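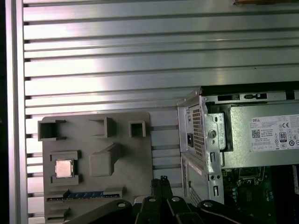 Figure 3. Gray plate with raised box features, mounted on aluminum extrusion.

3.2 How people read a manual

I gave 13 readers the Grilten assembly booklet and asked them to talk out loud as they went. I'd expected them to start on page one – silly me! Most went straight for the drawings and only came back to the words when they got stuck (usually at "seat the part firmly"). 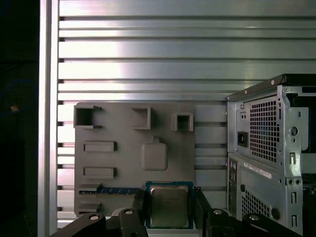 Figure 4. Plate with three hollow square pockets along its top edge.

Jummai Wike coded the recordings with me, and we argued a lot over what counts as rereading. We settled on any return to a sentence after a pause of 3 seconds.

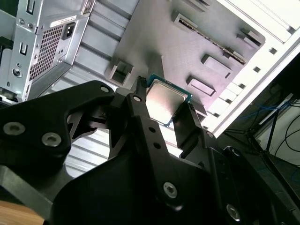
Short pauses I left out, which hurts the numbers for slow, careful readers, and I come back to them in Section 4.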